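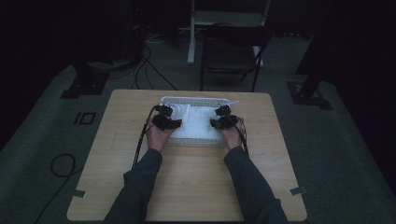 Hands on a white tray at a light wooden table.

Tritville Family Link

Tritville Family Link is a support group for parents and carers of disabled children in the town of Tritville and the villages along the Dander valley. I've been going since my son was small, so I'm writing this page partly from the group's own papers and partly from memory. Please correct me on the talk page if I've got something wrong!

History

The group was set up by Hermine Plattner, a school nurse who kept meeting families who lived streets apart and had never spoken. The first get-togethers were in her kitchen, with 2 families and a lot of toast. Word spread mostly through the school gates, and when the kitchen got silly they moved to the old chapel hall on Marti Lane, where the group still meets. It became a registered charity on 2 June 2021, after a good deal of form-filling.

What it does

The drop-in is the heart of it – tea, toys on the floor, and somebody who has already fought with the same form you're fighting with now. There is also a sibling club (my daughter loves it), a lending cupboard for sensory toys and adapted cutlery, and a summer outing every July, usually to the lake. Parents can ask for a companion to sit with them at school meetings, and I can't tell you what a difference that made to me.

Vola, the newsletter, goes out to nearly 700 homes. It began as a single folded sheet and now has a swap page, which I read first.

Who can join

Any family in the valley with a child under 18 who has extra needs. You don't need a diagnosis or a letter from anyone, and grandparents and foster carers are welcome too. The drop-in is free, though the outing costs a little.

Running and money

Gion Kofler took over as coordinator when Hermine retired, and he's the only paid member of staff. Most of the money comes from small grants and the spring fair, which raised £1,080 the last time I helped on the cake stall.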